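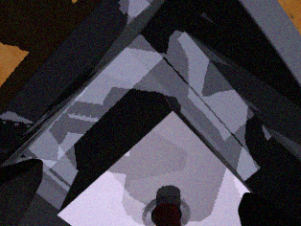 Loltine puts two gripper controllers through simulated trials

By Güven Avcı
April | 2 min read

Loltine has finished a first round of simulated tests comparing two controllers for its parallel gripper, the company said this month. The work was done entirely in software, using a camera placed close to the fingers.

The first controller, Ruvirgate, corrects the position of the arm throughout the approach. The second, Fukthorpe, plans the whole move at the start and checks it once before the fingers close. Each was given 200 attempts at picking up a small cylinder from a pale, reflective surface.

Ruvirgate dropped or missed the object 11 times. Fukthorpe did so 14 times but finished its runs sooner. Loltine said the gap was too small to pick a winner and that most of the misses came when reflections confused the depth estimate.

Both controllers will be run again with a matte surface and a wider camera angle. Ertürk, which supplies the arm, has agreed to lend a unit for bench tests if the second round goes well. Loltine has not set a date for those tests and said the simulation files will stay in-house for now.

Shares 14 | Comments 2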